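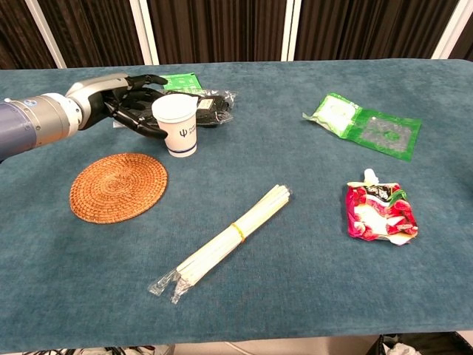 You used to hide the bad days, one of our oldest customers told us last June, and they were right. For a good while this page was all smiles and success at Zukitdale, with no word about the afternoon our hand closed when it should have opened.

We are a small firm in Perside, with a second workshop up the hill at Urkwood, and we teach robotic hands to cope with ordinary things, such as paper cups, drinking straws and floppy packets. A paper cup is a wonderful teacher (and a cruel one!), as it forgives almost nothing.

The fault came during a long run on the Metwally programme, our name for the gripping trials we do for care kitchens. At cycle 127 of a planned 145, a finger sensor stopped reporting and the software carried on with the last number it had been given, so the hand kept squeezing. The stop button was pressed and it did its job, but the person pressing it had to lean across the table to get there, and we were all rather quiet over our tea afterwards.

We stopped work for six weeks. Now a silent sensor halts the hand at once, every table has a stop button on both sides, and any change to the software has to get through nearly 2,000 grips with the guard closed before one of us sits beside it.

We still have faults, of course, and we write them all down. If you are thinking of working with us, do ask to see the fault book. It lives by the kettle at Urkwood, and you are very welcome to read it over a biscuit.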